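Clistidley Evening Program
Sound in Rooms, Handout 4: Echo, Absorption and the Clap Test

Last time we got as far as sound leaving a source and hitting a wall. Now the fun part begins, which is what the wall does with it! Every surface gives some of the sound back, soaks some of it up and lets some through to the neighbors. The mix depends on the material and very much on the pitch, so please keep asking "at what frequency?" whenever someone tells you a material is good or bad.

Terms to know

Direct sound: gets to your ear first, straight from the source.
Early reflections: come in right behind it, usually off the nearest wall, floor or tabletop. Your ear blends them with the direct sound.
Reverberation: everything after that, thousands of bounces smeared together and dying away.
Flutter echo: the zippy, metallic buzz you get between two hard parallel walls. Go find one, a narrow hallway is perfect.

The absorption coefficient

A number from 0 to 1. An open window counts as 1 (all the sound leaves and none comes back) and polished stone sits very close to 0. If a panel absorbs 79 percent of what hits it at some frequency, we write 0.79 for that frequency. To get the total for a room, multiply each surface's area by its coefficient and add them all up. Try it with a plain box first: 50 square meters of wall at 0.79 gives you 39.5 square meters of absorption, as if you had cut a window that big into the side of the building. I love this way of picturing it.

Why bass is stubborn

Soft, porous stuff works by friction. Air wiggles back and forth through the fibers and the motion turns into a tiny bit of heat. The catch is that air hardly moves at all right up against a hard wall; it moves most a quarter of a wavelength out. At 200 Hz the wavelength is 1.7 meters, so a quarter of it is 43 centimeters, and a thin layer glued flat to the wall barely gets into the action. Leave an air gap behind and the same material reaches lower. The Nivell rehearsal room we'll visit in July uses this trick on its long wall, and you can hear the difference if you talk while walking toward it.

Fabric on walls

Curtains are the cheapest experiment in the whole course. Points to check when you look at a draped room:

1. Weave. Hold the cloth to your mouth and blow. If no air gets through, sound will have a hard time getting into it too. If it's like blowing through a screen door, there isn't enough friction. You want something in between.

2. Fullness. A curtain pulled tight has less cloth per meter of wall than one hanging in loose folds. More folds, more absorption, especially in the middle of the range.

3. Coverage. Look at what is still bare. Fabric on the back and side walls takes care of bounces between them, but a hard ceiling and floor can keep a flutter going up and down all by themselves. 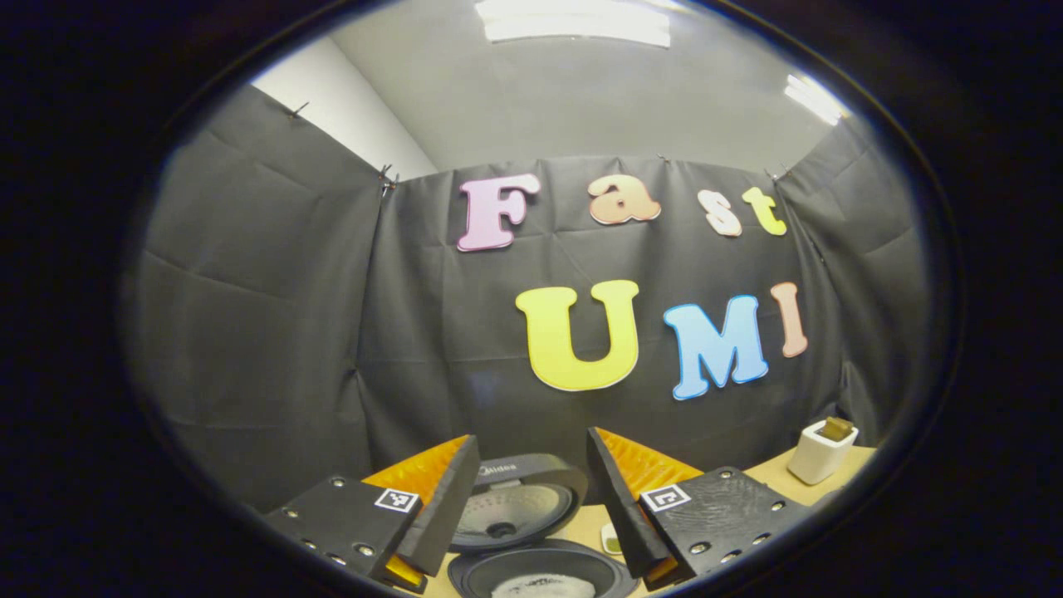
4. Distance. Write down how far the cloth hangs from the wall. Hanging it farther out helps the low end, for the quarter-wavelength reason given earlier.

For next session

Read the Grolletti chapter on decay curves and do the clap test in three rooms at home, bathroom included. Clap once, listen until it's gone, and write down what you hear in your own words before looking anything up. Bring your notes, messy is fine!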